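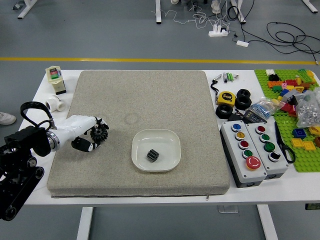 Chapter 2
Small Firms and Their Costs

Every business has costs, even in a month when it sells nothing. Rent on the workshop at Werside has to be paid whether the benches are busy or idle. Economists call this a fixed cost. Materials are a variable cost: the more a firm makes, the more it must buy.

Yara Sleiman makes door handles. Her fixed costs come to £2,000 a month, and each handle uses £2 of metal. In November she made 150 handles, so her total cost was £2,300.

In this chapter you will learn to work out total cost and average cost, and to draw both on a graph.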